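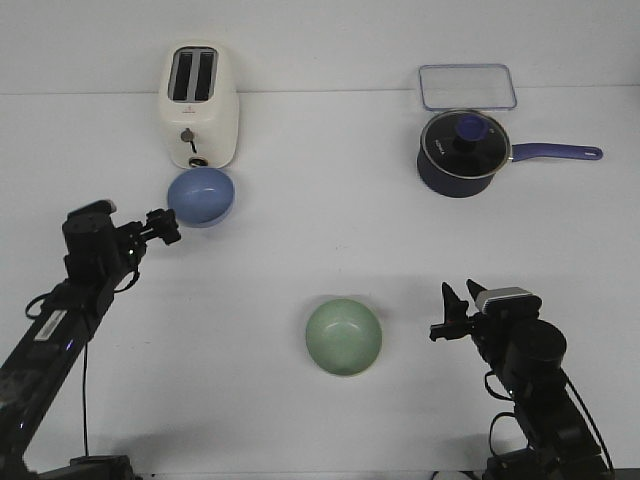 How often does a two-arm table cell need its grippers zeroed again?

After any work on the wrist or fingers, and otherwise when the closed position has drifted by more than 2 counts from the figure in the cell log.

List home | Threads | Files | Search | Log in

Nunell Small Cells list
Re: right gripper closes short after cable change

Hello all,

Replying to the message quoted below. We run a similar cell in the Bhattacharjee building, two black arms on a white table with kitchen items, and we had the same fault in June. Ours was a mix of cable drag and a stale zero, and it took us longer than it should have because we kept fixing the second without looking at the first.

> We changed the motor cable on the right arm and now the gripper
> closes short. It reports closed but there is still a gap at the
> tips. The left arm is fine. I have zeroed it twice in the Gunemer
> tool. It is good for 20 cycles or so and then the gap is back.
> Do I need a new motor? The one in there is the original and I
> would rather not strip the wrist for nothing.

I would leave the motor alone for now. If it were failing I'd expect an error or some heat at the housing, and you mention neither.

Start with the cable. Put the arm in its rest pose, switch the power off, and move the wrist by hand through its whole range. Watch the loop at the lower joints. It should open and close freely and never go tight. Ours was going tight at the far end of the roll, just enough to lift the plug in its socket. We moved the tie down to the next link and left 40 mm more slack in the loop. Don't tie the camera cable into the same bundle. It is stiffer than the motor cable and pulls it along.

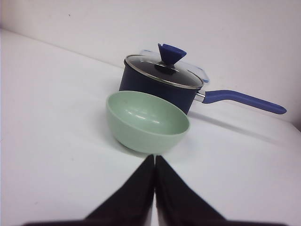

Next, the fingers. Take out both finger screws, clean the faces they sit on and put them back with the tips just touching. If you have the Dostico fingers, check the left one is on the left. They look the same from the front but the inner faces are cut slightly differently, and swapped over they meet at the heel before they meet at the tip. You would see exactly the gap you describe and the software would be quite happy.

Then do the zero, in this order:

1. Power on with nothing between the fingers.
2. Turn torque off for motor 7 only.
3. Close the fingers by hand until the tips meet. Light pressure, don't squeeze.
4. Save the zero, then turn torque back on.
5. Open and close 20 times and read the closed position again.
6. Write both figures in the log.

If step 5 gives you a different number, go back to the cable. Zeroing a third time won't help.

One more thing on the Gunemer tool. It saves to the arm that was selected when the window was opened, even if you pick the other one afterwards. We overwrote the left arm's zero that way. Close the window and open it again between arms. It's worth comparing your left arm against the log too, even though it seems fine. 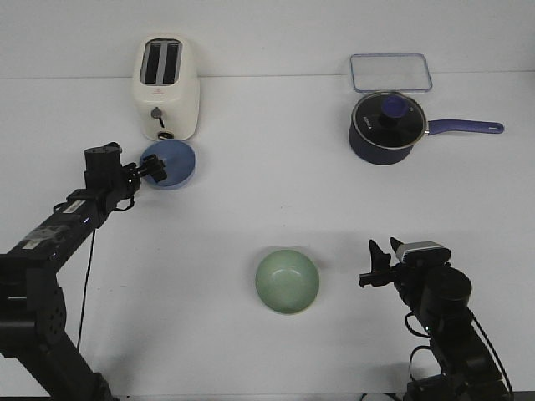
When the numbers hold, run it on real items before you put it back into use. We use a bowl rim as the first check, because a thin edge shows up a short close straight away. A saucepan handle is thick enough to hide it. Do the left arm on its own, then the right, then both together. With both moving, keep an eye on the cables for the first few runs, particularly if you have changed where they are tied.

We've done over 40 runs since moving the tie and the closed position has stayed put. I look at the screws every couple of weeks and wipe the finger faces at the same time. Nothing else has needed touching.

If you do end up replacing the motor, set the ID on the bench before it goes in the wrist. Two motors with the same ID on one chain will stop the whole arm answering, and it is an awkward socket to get back to.

Could you post your closed position before and after the 20 cycles? Those two numbers would settle whether it is drifting steadily or slipping all at once. I can send our log sheet if it's any use.

Regards,
Bhattacharjee building cell

This site uses cookies to keep you logged in to the archive. Accept | Settings

Recent threads
- Dostico fingers: which screws fit?
- Gunemer tool will not find second arm
- Wrist camera drops out when arm is folded
- Table clamps working loose
- Log sheet template, new version in Files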